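Fastard Two-Arm Bench Kit: Setup Tips for Sorting Jars and Bottles

Tested March 2022 by Melati Simanjuntak

The Fastard kit is sold as a pair of arms with black grippers, a mounting rail and a control box. List price is $2,716 without the enclosure. The notes below cover kitchen and pantry items only. Cloth handling will get its own page.

Before you start

Bolt the rail down first, then the arms. Tighten the rail screws again after the first day; two of ours had backed out a quarter turn.

Route each cable with enough slack for the wrist to turn fully both ways. A tight cable shows up as a small drift at the end of a long reach, and it is easy to mistake for bad calibration.

Run the homing routine with the table clear. It takes up to six minutes.

Choosing containers

Lids matter more than contents. Ribbed screw caps grip well. Smooth metal lids slip if there is any oil on them, so wipe them with dish soap and dry them.

The widest jar the fingers will take is 76 mm. Measure at the shoulder — labels and seams add more than expected.

Half-full water bottles buckle when squeezed. Fill them or lower the grip force two steps in the Idlow software.

Laying out the tray

Use a tray with a low rim. The fingers come in from above, and a tall rim costs reach on the near side. A colored plastic tray also makes clear containers easier to pick out on the monitor.

Keep tall items toward the outside and short jars near the front. Leave a finger's width between neighbors. Assign each arm its own half of the tray and let only one cross the middle at a time.
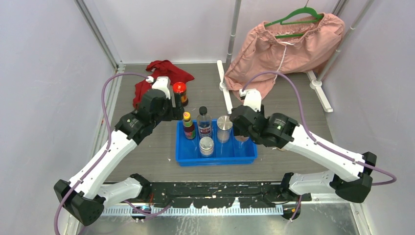 Care and spare parts

Finger pads are rated for 2,000 cycles. Ours lost grip on glass before that, so order a second set with the kit. Huang in Cleltdale stocks them, and Danang Pillai at the parts counter will match older pads by the number molded on the back.

Dust the joints with a dry brush. Do not use spray cleaner near the wrist connectors.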